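Pritgate entrance exam – answer key is up

arnel_t
The key went up on 2/26/26, all 3 sets. Do check your set code before you panic, I marked mine against the wrong one first!

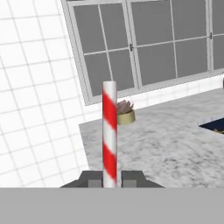
Red and white striped rod

jytte.h
Thank you, you lovely person. I make it 732 out of 1000, though I think Q41 is plain wrong in the key.

arnel_t
I don't agree, Q41 is worded badly but the key is right – have another read of the last line.
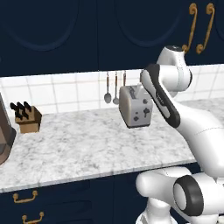
Kohei Ogura

Sorry Arnel, I'm with Jytte on this one. My old Rikwood notes give the other answer, and you can object until the final key in August, so please do send it in, Jytte.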